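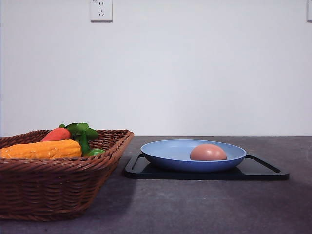
Cesta de mimbre con hortalizas de juguete, plato azul claro y bandeja negra.

Conjunto de cocina de juego Herero
Fabricante: Fleston
Distribución: Bruvgate

Descripción

Conjunto para rincón de cocina en aulas de educación infantil, ludotecas y salas de terapia ocupacional. Se compone de una cesta rectangular de mimbre, hortalizas de juguete, un plato y una bandeja plana. Las piezas se suministran juntas; los repuestos se piden por separado.

Cesta

Mimbre trenzado de tono marrón rojizo, con trama horizontal apretada y borde enrollado más grueso que el cuerpo. Paredes inclinadas, más estrechas hacia la base. Apoya directamente sobre la mesa, sin patas. Carga máxima recomendada: 800 g. El color puede variar entre lotes por tratarse de fibra vegetal.

Hortalizas

La mazorca de maíz, amarilla anaranjada, lleva los granos moldeados en relieve y termina en punta redondeada. La zanahoria es lisa, rojo anaranjada, y conserva las hojas verdes dentadas. Se pueden añadir otras hortalizas de la misma serie, que se guardan en la misma cesta.

Plato y bandeja

Plato de color azul claro. Bandeja negra rectangular, baja, con el borde ligeramente elevado. El plato se coloca sobre la bandeja para las actividades de servir y clasificar. Ni el plato ni la bandeja son aptos para horno o microondas.

Uso

Edad recomendada: a partir de 3 años. Grupos de 2 participantes por conjunto. No destinado al contacto con alimentos.

Limpieza

Hortalizas, plato y bandeja: agua a un máximo de 30 °C y jabón neutro. Secar con paño antes de guardar. Cesta: cepillo seco o paño ligeramente humedecido. No sumergir. No dejar junto a radiadores ni a pleno sol.

Garantía y repuestos

Garantía de 3 años en hortalizas, plato y bandeja. La cesta queda excluida en caso de rotura de fibras por sobrecarga. Los pedidos de repuestos se dirigen a Bruvgate, a la atención de Ha-rang Yoo, indicando el nombre del conjunto y la pieza. La cesta no estará disponible como repuesto hasta noviembre.

Ficha revisada el 2/3/24.

Productos relacionados: estantería baja El-Sayed, mesa de juego Fleston.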